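Gruslow Furniture Bank Opens Upholstery Room and Extends Its Hours for the Winter

New workshop in the former Hrubý shoe store will give tired chairs, stools and headboards a second life, with free evening classes starting in November

GRUSLOW – Anyone who has ever carried a sagging armchair down to the curb and felt a little sorry for it will be pleased to hear the news from Olari, the furniture bank that has been helping Gruslow families set up their homes for the better part of a decade. The organization is opening an upholstery room on Destodmont Street, in the ground-floor space that longtime residents will remember as the Hrubý shoe store, and everyone in town is invited to come and have a look.

The new room sits two doors down from the Olari warehouse, where donated beds, tables, dressers and sofas are sorted and passed along free of charge to households starting over. Those households include families moving out of shelter, young people leaving foster care, older neighbors who have lost their belongings to a fire or a burst pipe, and newcomers who arrived in Gruslow with a suitcase apiece and a set of keys to a bare apartment.

Over the past year Olari furnished 827 homes, more than in any year since it opened. It also had to turn away 1,746 donated pieces, and a look through the warehouse logbook showed that most of them had nothing wrong with the frame. The legs were sound, the joints were tight and the springs were good. The trouble was the fabric: cat scratches down one arm, a coffee stain that had been there since the children were small, or a seat worn so thin that the padding was coming through.

"It broke my heart, if I can say that about a footstool," said Khang Trương, director of Olari. "People would drive across town with something their grandmother had sat in for forty years, and we would have to tell them we couldn't take it. You'd watch them put it back in the car. We wouldn't give a family anything we wouldn't want in our own living room, and I stand by that, but I always thought there must be a way to say yes more often. Well, now we have a room with good light and four big cutting tables, and I think we're going to be saying yes quite a lot."

The upholstery room will be run by Toàn Trương, Khang's uncle, who spent most of his working life re-covering restaurant booths, church kneelers and the occasional boat cushion before retiring, or so his family believed. He has been in the building every morning since the lease was signed, hanging pegboard, building racks for the fabric rolls and making very sure that the compressor for the staple guns was put where he wanted it.

"I had been retired long enough," he said. "My wife agreed with me on that."

Toàn has chosen the fabrics himself, with an eye to what stands up to real family life. He favors tight weaves that don't snag, and he likes a flecked or heathered color over a flat one, for the simple reason that crumbs and small spots don't jump out at you between cleanings. Bright colors will be on the shelf as well, and families who are waiting for a piece will be able to come in, feel the samples and pick the one they like best.

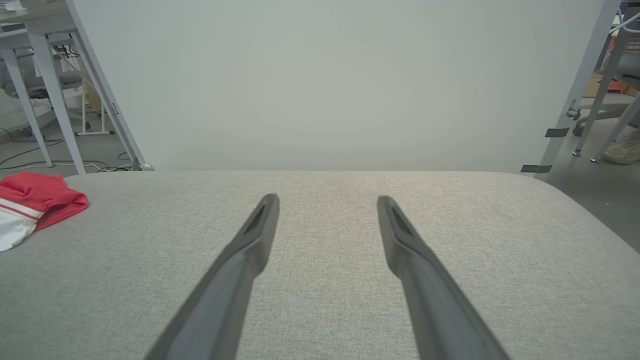 Light gray heathered fabric with a fine weave and a speckle of off-white.

That last part matters a great deal to the people who work at Olari. Furniture banks do wonderful things, but the families who come through them often have to take what is on the floor that day. Letting a nine-year-old decide that her desk chair will be yellow is a small thing, and it costs next to nothing when the chair has to be covered anyway. The staff hope it will make a new apartment feel like home a bit sooner.

Work on the old shoe store began in the spring and took somewhat longer than planned, as these things do. The floor had to be leveled at the back, where a stockroom had been added many years ago, and the wiring was replaced from one end of the building to the other. The front windows have been kept just as they were, along with the long wooden bench where generations of Gruslow children had their feet measured for school shoes. The bench has been sanded and oiled and given a new seat pad, the very first piece to be finished in the room. Visitors are warmly encouraged to sit on it and tell whoever is nearby about the shoes they got there.

Free evening classes

Beginning in November, the upholstery room will stay open into the evening for beginner classes, which are free and open to any adult living in Gruslow or the nearby townships. There are 34 places in the first round, divided among small groups so that everybody gets time at a table and a hand from the instructor when the corners won't lie flat. (They never lie flat the first time. Toàn would like people to know this before they come.)

The first class covers a drop-in dining chair seat, from pulling the old staples to tacking on the dust cover underneath. Later evenings move on to footstools, padded headboards and box cushions with piping. Students may bring a small piece of their own or work on one from the Olari warehouse. No experience is needed, tools and safety glasses are provided, and there is a pot of coffee on from 6:30 p.m. Classes begin at 7 p.m. and finish by 9.

Students who enjoy themselves and would like to keep going are welcome to join the daytime crew, who will be working through the backlog all winter long. Olari has set itself a goal of 1,000 re-covered pieces in the room's first full year. Khang Trương admits that it is a big number for a small shop, but says that dining chairs come in sets and tend to add up quickly.

What Olari can now accept

With the new room up and running, the furniture bank is glad to widen its list of welcome donations. Dining chairs, kitchen stools, ottomans, benches, padded headboards and armchairs with worn, faded or stained covers can all be brought in, as long as the frame is solid and the piece comes from a home free of bedbugs and mold. Matching sets are especially helpful. Leftover upholstery fabric in lengths of two yards or more is also very welcome, and so are zippers, piping cord, clean foam and sewing machines in working order.

Olari is still unable to take recliners, sleeper sofas, used mattresses without a protective cover, or anything with a broken frame. If you aren't sure whether your piece is a good fit, please call the warehouse and describe it before loading it into the car. The people who answer the phone are friendly and have heard it all.

Longer hours at the warehouse

The warehouse will also keep longer hours through the cold months, when requests for help are always at their highest. Donations will be received from 8 a.m. to 6 p.m., and families with an appointment may choose their furniture until 7:30 p.m., a change that many working parents had asked for. Delivery within Gruslow remains free for households that don't have the use of a truck.

An open house will be held in November, with the doors open from 10 a.m. and a webbing and stapling demonstration at noon. There will be soup, there will be scrap fabric for children to make into beanbags, and a number of chairs will be on display alongside pieces still waiting their turn.

About Olari

Olari is the community furniture bank of Gruslow. It collects good used furniture and household goods and provides them at no cost to people setting up a home after a hard time. Families are referred by schools, shelters, clinics and places of worship, and may also get in touch on their own.

Media contact: Khang Trương, Olari, Destodmont Street, Gruslow. Reporters who would like to visit the upholstery room while work is under way are welcome any weekday morning and are asked to wear closed shoes.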